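About Gustum

We teach robots to handle clothes and bedding, and we do it by picking things up ourselves first.

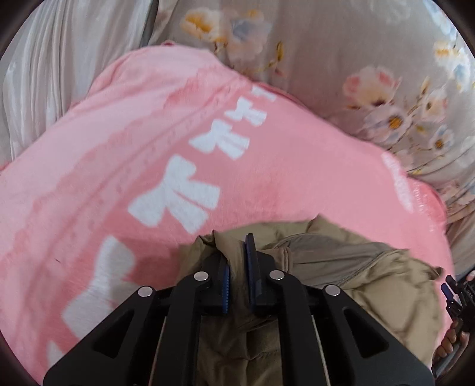

Getting hold of a khaki jacket with the hand-held gripper.

Gustum began with a question Carter Lachance kept asking over lunch: why can a robot weld a car door but make such a mess of a jacket? Cloth has no fixed shape. You pinch one fold and three others move, and the seam you wanted slides underneath (usually at the worst moment!). We find that fascinating, and we've built the whole company round it.

Our method is called Trakard. People work with a pair of grippers held in their hands, in real bedrooms, on real heaps of stuff, and the recordings become the lessons a robot learns from. Patterned duvets, plush blankets, linings that slip, we want all of it. A tidy lab table taught our early models very little.

The result we're proudest of came in November. We trained one model on 200 demonstrations from a single room and another on the same number spread over 40 homes. Faced with garments neither had met, the second found a usable first grasp in 80 of 107 tries, well ahead of the first. Same hours of work, more variety! It still struggles with thin linings and anything inside out, and we've written up those failures as carefully as the good runs.

Wolde, our next study, looks at what two hands do together: when one should hold still, when both should pull, and how a person knows to let go. We don't have an answer yet and the arguments in the office are excellent.

If you work on cloth, or just fold a lot of it, come and talk to us. Visitors are welcome at the Clemoleck workshop and there's generally a kettle on.

Contact | Privacy | © Gustum | Back to top

We use cookies to see which pages get read. Accept / Manage settings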